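**[shared-kitchen] Re: plates left in the sink rack**

Thu 8 August

Hello all,

Picking this up again, as the thread went quiet. Quoting the part I'm answering:

> Can we settle where things go between the table and the cupboard? Half of us put plates in the rack in the sink, the other half put them straight into the dishwasher, and some people do both. I emptied the rack last night, put everything in the cupboard, and then heard that those plates were still waiting for the machine. Either the rack means clean or it means dirty. I don't mind which.
>
> Also, is the second-floor kitchen on the same rules as ours?

To the last question first: yes, same rules. The counter was fitted by Irkico on both floors and the sinks are the same size, so whatever works for one works for the other.

On the rack. My suggestion is that it means "rinsed, going into the dishwasher." It sits in the right half of the basin, next to the machine, and you can load from it without carrying anything across the floor. The left half stays free for filling the kettle and washing hands. If you wash something by hand and it's finished, dry it and put it away. Please don't stand it in the rack with the others.

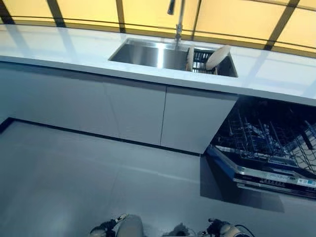 *Rack on the right side of the sink, dishwasher door down.*

Loading. The plates we use most are the round Grosov ones, and they fit the lower rack if you keep them on edge, one per gap, all facing the same way. Two in one gap come out with a gray film between them and have to go round again. Bowls go up top. The big serving plate doesn't fit anywhere unless you take out a row of other things, so wash that one by hand.

Scrape before you rinse. The filter was blocked twice in December and both times it was rice. A quick rinse is enough after that, and there's no need to wash a plate properly before it goes in.

Hold plates by the rim when you move them from the sink. The ring on the underside holds water and it runs down your sleeve if you tip the plate toward you, so let it drain over the basin first. 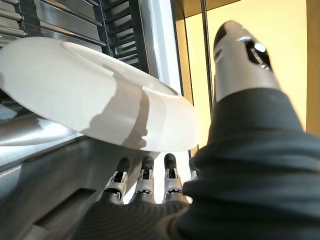
Chips are the other thing. We bought 28 of these plates and several have gone at the edge, mostly from knocking the faucet on the way out of the sink. Lift them forward and then across. If you find one with a chip, put it in the box under the coffee machine. Don't put it back in the stack. Kateck still has the pattern, order number 2363, and I'd like to do one order at the end of the year and be finished with it.

Door. Leave it shut when you aren't loading. I know it's handy to leave it down during lunch, but it takes up most of the walkway on that side and it's at shin height. Tzavaras charged us 68 for the callout when the hinge went, parts extra.

Whoever puts in the last plate starts the machine. Whoever finds it finished empties it, all of it, not only the mug they want. 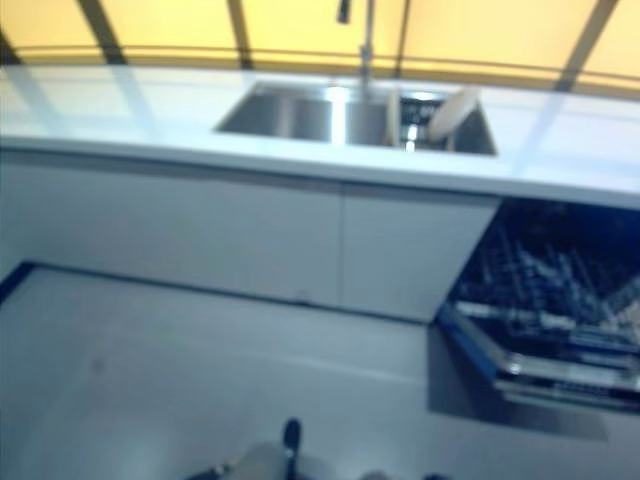
Fine with the rack meaning "rinsed, not clean," writes the second-floor kitchen, but could there be a label on it? Visitors won't have read this thread, and we've had plates go back in the cupboard with sauce on them. We would also like somewhere for hand-washed things to dry. A towel on the counter to the left of the sink would do for us.

I have no objection to either. I'll make the label. The towel is fine as long as it gets changed, and things on it are put away by evening - otherwise we'll have a second rack under another name.

If anyone wants the rack to mean "clean" instead, please reply to the list by Monday. After that I'll write up the rules and tape them inside the cupboard door, on both floors.

Still open: who orders the detergent. We have one box left.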